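Last updated: September 16, 2022

Nusden packing group, minutes
Present: Arlo Rosenthal (chair), Žofie Brabec (notes)

1. Bags. Clear zip-top type kept for small packs.

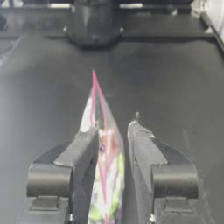
Item 1: clear bag, pink seal line.

2. Work area. Grey floor to be left clear apart from the pack in hand. Order of 50 bags agreed. Action: ŽB.

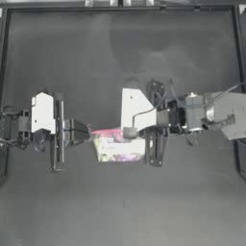
Item 2: small plastic package in the grey enclosure.

3. Labels. Held over.

Comments
Cullex: Does the order include labels?
Azar: No, see item 3.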